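Filed under: Diary, School, Rights & Wrongs

November, late. Can't sleep so writing.

Three hours in the school library tonight for the board meeting. Went because of Oduor. He's in tenth grade, lives two doors down, got a five-day suspension for a flyer. A flyer! One page, front and back, about the new phone pouches and who is getting paid for them. The company is called Indau. The flyer said the district never asked for a second bid. Printed 200 of them at the copy shop with his own money, handed them out by the bus loop before first bell. By lunch he was in the office and they'd gone through his backpack.

The letter home says "distribution of unapproved material causing disruption." What disruption. Kids read it on the bus.

His uncle Mwangi called me Sunday-dinner mad, in the middle of the afternoon, could hardly follow him. He'd already been on the phone with the district twice. Both times they read him the handbook. Page 149, he has it memorized now. It says students need approval for "posters and banners." Doesn't say one word on paper you hand to a person.
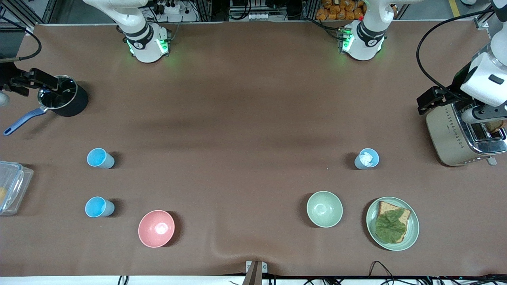 So we went. Got there early, parked by the gym, still had to stand. More people than chairs. I signed the sheet to speak and then my hands went cold and I almost crossed my name off.

Mwangi went first. Two minutes each, they have a little bell. He was so calm, I was suprised after that phone call. He read the handbook line out loud, then the letter, then the handbook line again. Sat down. Didn't even use up his time. People clapped and the chair asked them not to and they clapped more.

Then a woman from Lutatlow Avenue, don't know her, said her daughter got the same kind of letter last spring over a T-shirt. Never told anyone. Took the suspension and kept quiet. Voice shaking. I keep thinking about that one.

Me — I rambled. Said something about how we teach them the First Amendment in the same building. Bell rang on me mid sentence. Fine.

The superintendent says it's "under review" and he can't discuss a student. OK but he could discuss the pouches, and when somebody asked about the bids he said that would be in the minutes. Which minutes?? Mwangi is putting in a records request tomorrow morning. Item 3073 on the agenda packet, if I copied it right off the screen. Check this.

Oduor came too, in a tie. Sat in the back next to his mother and did his math homework on his knee. Afterward a teacher I won't name shook his hand in the hallway, quick, looking over her shoulder. He's missing a chemistry test becuase of this and they won't say if he can make it up. That's what he's worried about. The test.

There's a petition going, 500 names is the goal. I took a clipboard home. Will do our street and then the apartments on Mwaipopo if my knee lets me.

Need: pens that work. Call the lawyer's office back — the free clinic one, closes at 4. Return Mwangi's folder, I walked off with it.

Nearly one now. Dog wants out again. More tomorrow if I hear anything.

We use cookies to remember your settings and count visits. By staying on this site you agree to their use.

Back to top | Contact | All entries copyright the author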